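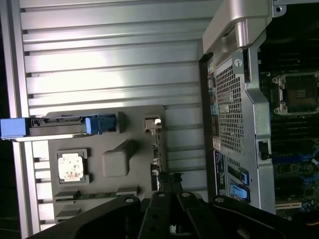 Domingo Escobar objected at the midterm review that a side panel is too easy a part to build a whole course project around, and that the teams would learn more from memory or cables. We kept the panel task for the first half of the term and added the others in March.

**Figure 3.** Wrist camera view from the panel task, with the workstation chassis open and the gripper at the bottom.

### 4.2 Student trials

The class had 16 students, working in pairs. Each pair wrote its own grasp routine and ran it on the same workstation. We logged 1130 attempts, of which 1109 had usable wrist video – the rest were dropped before labeling. Some 167 attempts were stopped by hand, most of them in the first two weeks.

Bright bands on the ribbed metal (Figure 3) were a problem for the edge detector used by two of the pairs. One pair switched to the blue latch parts as landmarks and kept that method for the rest of the term.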